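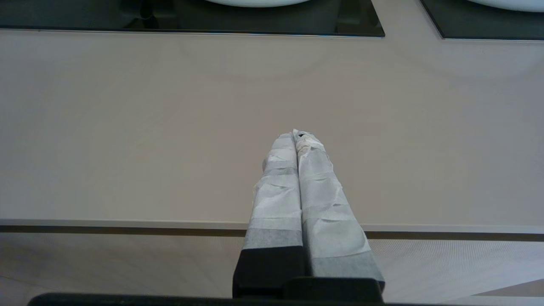
Progress report, July
Bisum project, washroom cell at Drundon
Prepared by Ecaterina Stoica for Mojtaba Ebrahimi, Menon fund

In this period we worked mainly on the gripper. The wrapping on the two fingers is now changed after every 15 hours of running. Before, we waited until an operator complained, and the grip force was already drifting by then.

The right finger wears faster than the left. At the tip the covering bunches and tears, and the underlying material shows through a small dark opening. We have asked Kakakhel for a moulded sleeve, but the first samples were too thick and the fingers could not close fully. They are promised again for next month. Until then we continue with the wrapped bands – it is slow work, one change takes almost 37 minutes with the calibration of the wrist camera.

The arm completed 137 wiping runs on the washbasin counter. Nine were stopped by the force limit, all near the front lip. I have raised the approach height there and will report the effect next time.

Spending is within the budget. We request your agreement to buy a second pair of fingers.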